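From: Milan Hendriks
To: Wandcombe Allotments and Gardens list
Subject: Re: Re: Hedge between the lower plots and Brengate Lane

On a damp evening in May, Schouten wrote:

> I have now read the minutes twice and I still can't tell whether we
> agreed to lay the hedge or grub it out. Milan, you were there. My own
> view is that hawthorn is a menace, the blackbirds have had enough out
> of us, and a decent fence would be up in a weekend. Velter's have
> quoted for larch lap. Also, who has the long-handled loppers? They
> were in the shed at Easter.
>
> S.

I was there, and I can see how the minutes gave you trouble, as they were written during the tea. What was agreed, as far as anything was, is that the hedge stays, that we don't touch it until the birds have finished with it, and that we lay the worst stretch over the winter. The worst stretch is the bit between the standpipe and the gate, where you can see straight through to the bins on Brengate Lane and, on a good day, the people putting things in them.

I have nothing against Velter's. They did my sister's fence and it stood up for four years, right up to the first proper wind. After that it spent a while in next door's pond. A hedge lets the wind through and takes the edge off it. A solid fence on that corner will send the lot up and over and drop it on the first row of beans, which I mention only in passing, as they are my beans.

As to the hawthorn being a menace: yes. I have the forearms to prove it. But it's mostly a menace at the moment because it hasn't been cut properly for years, just shorn flat across the top by whoever had the trimmer and a free morning. Do that for long enough and you get a row of lollipops, all leaf up top and bare legs below. Laying it means cutting each stem most of the way through near the ground, bending it over uphill, and weaving it between stakes. It looks like vandalism until the spring, then it shoots from the base and you have a hedge again. I'm told five people can do our stretch in a weekend if two of them know what they're doing. I know of one, and he has a bad knee.

We would need hazel stakes, and something long and whippy for the binding along the top. There is plenty of hazel behind the old pig field if the farm will let us have it. Last time I asked, the answer was "I should think so", which in Wandcombe can mean anything. I'll ask again and try to get a verb out of him.

On gaps: there are two where the stems are stone dead and no amount of bending will help. For those I'd plant bare-root whips in November, mixed, some hawthorn and blackthorn with a bit of field maple and dogwood. Not privet. I know it is offered every year and I know it's free. There is a reason it's free.

Loppers: I don't have them. I had them at Easter, and I put them back on the nail. The nail is still there if anyone wants to see it.

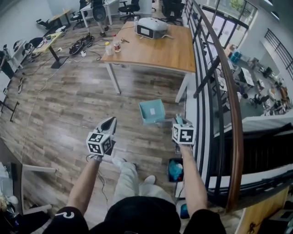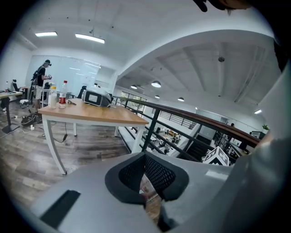
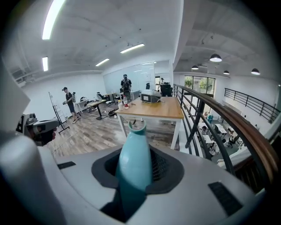 Which leaves the ditch. Schouten, you didn't mention the ditch, but you were thinking about it. It wants clearing before we lay anything, or we'll all be standing in it with billhooks, and I would like everyone to go home with the number of feet they came with. It was last dug out when the council still thought it was theirs. They've since written to say it's ours, in a letter that managed to sound like a present. I'd suggest we do it in September, when it's as dry as it gets, and throw the spoil up on the hedge side so that the new whips have something to sit in.

If you want your objection recorded, send it to the list and I'll see it's read out before the tea this time. If you want to come and swing a billhook, also fine, and you can take your feelings about hawthorn out on the hawthorn. Bring leather gloves. The knitted ones with the rubber palms are no use at all, the thorns go through the backs.

Could whoever has the grey wheelbarrow pump the tyre up before they bring it back?

Milan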